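Sim notebook, June, after lunch

Back on the tidying runs. Sylvie wants to know by the end of the month whether the Trerklow policy can clear up a room without someone babysitting it, and my answer so far is "a bit, if you're not fussy about the room". I ran 70 episodes overnight with the new grasp scorer and I'm still going through the logs (slowly, with tea).

The cluttered corner is the one that bothers me. Paper bags, a yellow tray, a teddy bear perched on top of the lot. Any child could sort that out! 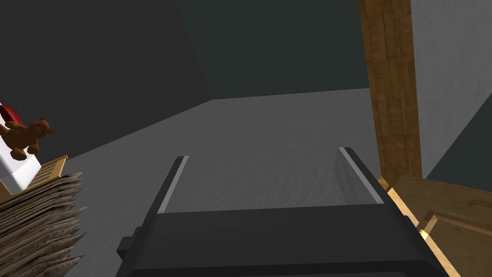
Phúc reckons we should stop scoring whole-room tidies and score single pick-ups, and I've come round to that. A person doing chores makes loads of tiny choices about what to shift first, and we've been lumping all of those in with plain old grabbing. So from tonight there are 2 scores per episode, one for choosing and one for holding on. Sverre will moan about the spreadsheet.

Also dropped the step limit to 235, it was wasting hours on hopeless cases.

Then there's the lumpy grey thing, which I've been calling the potato. It's a very crude mesh and I do wonder if we learn much from it, but odd shapes are most of what's on anyone's floor. 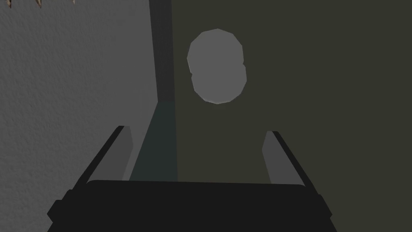

Donnie's bet is 4 more years before he'd let one loose in his kitchen. I'd say sooner for a workshop bench, where things at least have a proper place to go back to. Ask Ginette for the softer bag model before the next batch. Seeds are in the Priketti folder, don't overwrite them.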